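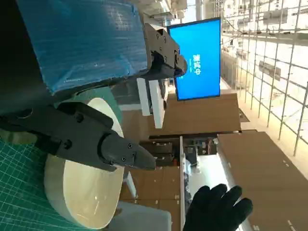
Un pueblo, una noche y 325 donantes: la campaña que cambió la biblioteca de Takport

Cuando la asociación que sostiene la biblioteca popular de Takport anunció que iba a reunir en una sola jornada el dinero para arreglar su tejado, más de un vecino levantó las cejas. ¡Y qué gusto da contar lo que pasó después! A medianoche habían donado 325 personas, muchas de ellas por primera vez en su vida, y la sala de lectura seguía llena de gente que no quería irse a casa.

La idea era sencilla y por eso funcionó tan bien. Durante todo febrero, el equipo grabó vídeos cortos con los lectores del barrio: una abuela que aprendió a escribir correos en la sala de ordenadores, un grupo de adolescentes que monta obras de teatro entre las estanterías, una pareja que se conoció en el club de novela negra (y que sigue discutiendo por los finales). Nada de guiones largos. Cada vídeo terminaba con la misma petición, clara y directa, y con la cantidad que costaba reparar un metro de cubierta: 20 euros.

Ese detalle me parece una maravilla. Quien donaba sabía exactamente qué estaba pagando, y en la pared del vestíbulo había un plano enorme del tejado donde se iban coloreando los metros conseguidos. Los niños se peleaban por los rotuladores.

Los aliados del barrio

La panadería Georgiou puso el desayuno y la imprenta Betonis regaló los carteles, que se veían desde el puerto hasta la estación. La empresa Flovamex fue más lejos: se comprometió a duplicar todas las donaciones recibidas durante 2 horas de la tarde. Fue el momento más intenso de la jornada, con los teléfonos sonando sin parar y una cola que daba la vuelta a la plaza.

También hubo tropiezos, claro. La página de pagos se cayó a media mañana y hubo que volver a la hucha y al cuaderno hasta la hora de comer. En la asociación ya han apuntado que la próxima vez la probarán con tiempo.

Y después, dar las gracias

Lo que más me entusiasma de esta historia llegó a la semana siguiente. El equipo escribió a mano una tarjeta para cada donante, sin pedir nada más. De aquellas tarjetas salieron 69 socios nuevos, que ahora aportan una cuota mensual y permiten abrir también por las tardes en verano. ¡Una barbaridad para una biblioteca de este tamaño!

Las obras empezarán por el ala infantil, donde las goteras eran ya parte del mobiliario. Entretanto, los cuentacuentos se han mudado a la sala grande y el plano coloreado sigue colgado en el vestíbulo, con las firmas de los niños en una esquina.

Contacto con la redacción | © 2018 Todos los derechos reservados | Volver arriba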